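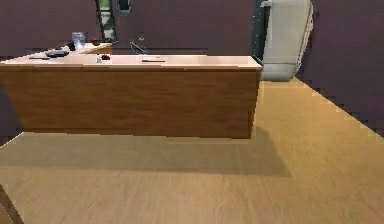

Huile de finition Herkeck pour bois intérieurs, bidon de 1 litre. Elle s'applique au chiffon, en deux couches fines, sur meubles, portes et panneaux. Sur une façade d'îlot au fil brun moyen ou un parquet couleur miel, prendre la teinte Naturel – les autres foncent le bois. Ne convient pas aux plans de travail.

Séchage : une nuit entre les couches.
Réf. 184, teinte Naturel
Réf. 151, teinte Noyer
Conseil technique : Liesbeth Goossens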